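The Blue One

The house at Plotinby had sold by the end of June, and Kristof Dijkstra had until four in the afternoon to finish his mother's upstairs rooms. His sister had already done the kitchen. She had done it the way she did everything, with tape and a black marker, and the boxes stood in the hall with their contents written on two sides.

He started with the sewing room. It was the smallest room and he thought it would go fast. There was a Shibata sewing machine under a plastic cover, a chair with a flat cushion, and a closet with three shelves. The machine was going to a neighbor. The chair was going to the dump. That left the closet.

The top shelf was patterns. The second shelf was fabric, folded and sorted by weight, with the heavy wools at the bottom. On the third shelf, behind a bag of zippers, he found a cookie tin with a dent in the lid. He shook it and it knocked.

Inside were blocks. He knew them before he had the lid all the way off. They had come in a set from the Warkar store on the corner, a cube in every color and a ball to go with each, and he and Annet had played with them under the dining table when it rained. Most of the set was gone. What was left was a red cube, a blue cube and a green ball.

He sat down in the chair that was going to the dump.

There had been a game. He had to think to get the rules back. Their mother would put a white tablecloth on the table and set the bread basket in the middle of it. You took turns. You picked a piece and you had to say a thing you were sorry for, and if she believed you, the piece went in the basket. If she didn't believe you, it stayed on the cloth and you had to try again on your next turn. When the table was clear you could have dessert. 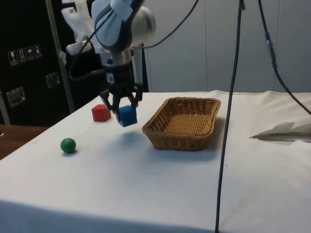
The blue cube, above the cloth. Red, green and the basket still waiting.

Annet was good at it. She was sorry for everything. She was sorry she had stepped on a snail, and sorry she had thought something mean about a girl at school, and her pieces went in one after another. Kristof was slower. He would hold his piece over the table and try to come up with something small enough to say out loud.

The blue one was always his. He remembered one evening when he had held it up for so long that his arm began to shake. He had taken money out of his mother's coat that week, five coins, and spent it on candy. He knew that she knew. She sat across from him with her hands in her lap and waited, and Annet kicked the table leg, and in the end he said he was sorry for being late to dinner. His mother looked at him and said no, she didn't think so. The cube stayed out. There was no dessert. She never brought up the coins.

"What are you doing?" Annet said. She was in the doorway with the tape.

"Nothing. Look."

She came over and looked in the tin. She picked up the green ball and rolled it in her palm.

"I thought these got thrown out," she said.

"Do you remember the game?"

"With the basket. Sure." She put the ball back. "I made most of mine up, you know."

"The snail?"

"There was no snail."

He laughed, and then he found he was a little angry, which was foolish at his age. All those puddings she had eaten.

"Did she know?" he said.

"I guess she did. She knew everything else." Annet looked at the closet. "You've only done one shelf."

"I've done none. I've looked at three."

She went back downstairs. He heard her drag a box across the hall and say something to the man from the Burnadness moving company, who had come early and was eating a sandwich on the front steps. The bill was going to be 988, and they had agreed to split it, and Kristof had not yet told her that he couldn't pay his half until August. He had meant to say it on the phone. Then he had meant to say it in the car.

He packed the patterns. He packed the wools and the cottons and the zippers, and wrote FABRIC on two sides of each box so she wouldn't have to do it again. It took less than an hour. He put the cover back on the sewing machine and carried the chair down to the curb.

When he came back in, Annet was in the dining room, folding the last of the linens. The table was sold too, but it hadn't been picked up yet. The bread basket was on the windowsill with a strip of tape on it that said KRISTOF?

"Do you want that?" she said. "I have enough baskets."

"I'll take it."

He set the basket on the table. He opened the tin and took out the blue cube and held it over the wood. He felt stupid, and he did it anyway. Annet stopped folding.

"I don't have the money for the movers," he said. "I won't have it until August. I should have told you before you booked them."

She looked at him for a while. Outside, the man started the truck and let it run.

"Okay," she said.

He put the cube in the basket. Annet finished with the tablecloth she was holding, laid it in the box, and reached into the tin for the red one.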